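Pritport supporters' board > Match talk > Okmont 2 Pritport 3 (what did I just watch)

terrace_moth
Still buzzing. Two down at the break, playing into the wind, and we go and win it with a header in stoppage time! I've been going to Okmont away since I was a kid and I have never heard our end like that. There were 208 of us in the away section according to the announcer and we sounded like 2,000.

I thought Hrubý was going to keep the same shape after halftime, and then out they come with three at the back and the fullbacks pushed way up. Loved it. So brave.
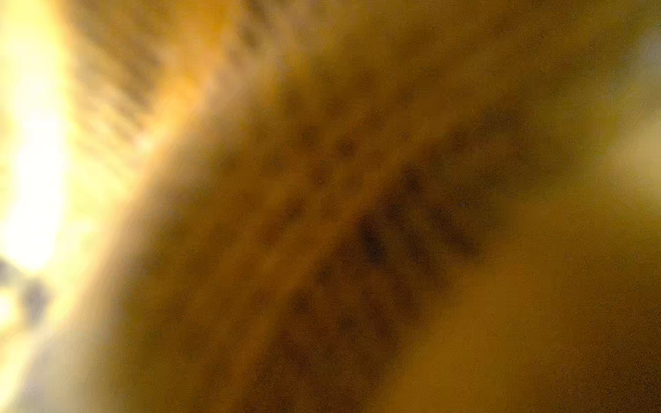

The second goal was the one for me, even more than the winner. Eleven passes or whatever it was, out from the keeper, and then that little reverse ball into the box. When did we start playing like this?

northgate_nil
Great win, great noise, but can we talk about the first half? We were awful. Their number nine had a free header from a corner and then basically another free header from the next corner. A better team than Okmont has it finished by the half hour.

terrace_moth
Not going to argue about the corners. Zonal marking and our back line do not get along. But the response!!

pastie_and_a_pint
Wearing the lucky yellow again next week, no discussion.

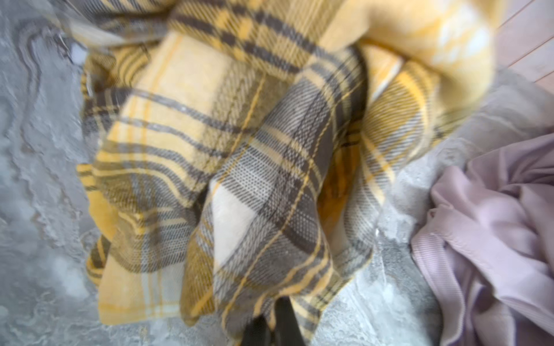 Plaid, yellow and gray

Did anyone else think the penalty was soft? I was right behind it and the defender got some of the ball. I'll take it, obviously.

lowerleft
Stonewall. He got the ball after he got the man. I've watched the replay 5 times now and it gets clearer every time (I may be biased).

northgate_nil
Soft. If that's given against us this board melts.

lowerleft
Sure, and I'd be on here melting with everybody else, and it would still be a penalty.

ostow_exile
Listened on the radio from Ostow with a terrible signal and missed the equalizer completely. It cut out at 2-1 and came back with the commentator yelling about 2-2. Can somebody tell me who got the assist? The club site has it as an own goal now, which seems harsh on a kid making his first start.

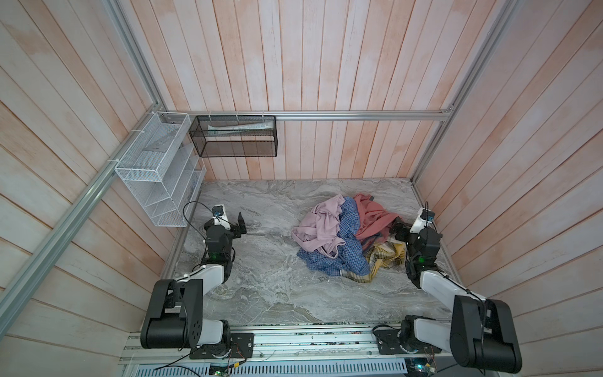
Also, what's the word on tickets for the home leg? I'm driving back for it and I'd love to stand in the old corner again.

terrace_moth
The left winger's cross, and it took a nick off their center back. I'd give it to our kid all day long, it was going in anyway. Tickets go up at 10 a.m. for members. Over 300 gone already to season ticket holders, so be quick!

pastie_and_a_pint
Get there early for the corner, it fills up fast when there's a cup game. And bring your voice. If we start the home leg the way we finished this one, I think we go through comfortably.

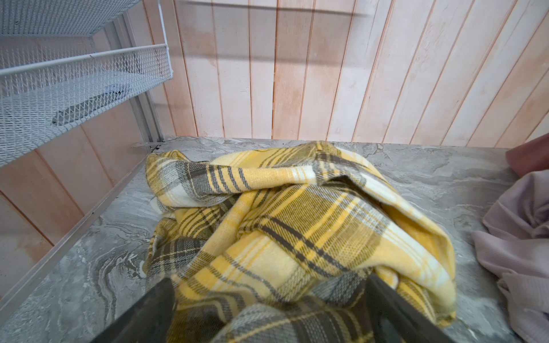 northgate_nil
Comfortably? We're one goal up in the tie and we can't defend a corner. I'd go back to four at the back and make them come at us.

lowerleft
Please no. The three was the whole reason we got back into it. Their wide players had to chase our fullbacks for 45 minutes and they were dead on their feet by the end. Same again from kickoff for me.

ostow_exile
With lowerleft on this one. Thanks for the ticket info, alarm is set!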